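Visit report, Sumwood open day
Group 3: Nour Khoury, Fares Qaisi, Anas Nasrallah
July 24, 2025

Why we went

Our project is on how robots learn to pick stuff up, and our supervisor Ayman Farah said reading papers wasn't going to be enough. Sumwood had an open day so we signed up. 11 students on the bus. Got there late, missed the welcome talk, so nothing on company history in here, sorry.

What we saw

First stop was the packing line. Loud. Arms in cages, boxes going past, hard to hear the guide. Anas took notes but most of them are just part names. They said the line does 700 boxes in a shift when nothing jams.

Second stop was the one we came for, the hand-held gripper demo in room 503. Much quieter in there and pretty dark. Imad Geagea ran it. The idea is that a person does the grasp by hand with the gripper, the movement gets recorded, and the recordings are used later to train an arm. They call the project Twal. No arm needed for this part, wich surprised us. 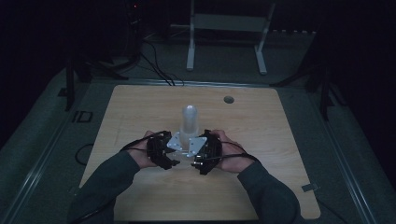 We each got a turn after. Harder than it looks. You can't feel the object the way you do with your fingers, so everybody squeezed too much at first. Fares knocked his over twice. Nour got it on the third try, going in slow and keeping the two sides level. Imad said beginners rush the closing part and those recordings get thrown out.

Questions we asked

How many recordings for one task? Depends on the task, he wouldn't give a number. Do the cables get in the way? Yes, you learn to hold your wrists so they hang clear. Does it matter who does the demo? Yes, they try to mix people becuase everyone grabs differently.

What we'll use

Section 2 of our final report gets rewritten, we had the recording step wrong. Also want to try a cheap version with two flat plates and a hinge. Fares is asking the workshop about parts.

Still missing: Anas's sketch of the packing line, and permission to quote Imad. Will add both before the final hand-in.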